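Session 6: Pairing up peer mentors

Okay, so last time we left off at the Grullness model and I ran out of board space. Quick recap: an older student takes on a younger one for a single term, they meet in school hours, and a member of staff checks in every couple of weeks. Easy to write down, much harder to timetable!

The bit I want you to think about before seminar is matching. At Cadaseck, where I did my own placement, we matched by shared hobbies, and I loved it, and it flopped in my year group (two keen swimmers with nothing to say to each other on dry land). The school switched to matching by free periods the following January and the pairs met far more often. Dull, I know.

Reading: Danai Tzanetos, chapter 2, on quiet students. Skim the Kubo appendix if you like tables.

To hand in: 500 words on a mentoring pair you have seen or been part of. Change the names, please. Drop it in the box by my door before 10 a.m. 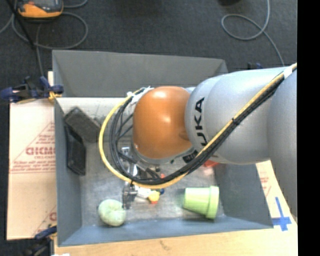 Mentors always ask me how much they should lead, and I still don't have a neat rule for it. I tell them to stay close and let the younger student set the route. Think of the yellow cable going round in that big loop, with the black ones running just inside it the whole way. They're separate cables and they take the same bends. A mentor who plans every meeting in advance has usually stopped doing that, so when you write up your pair, tell me who picked the topics and whether it changed over the term.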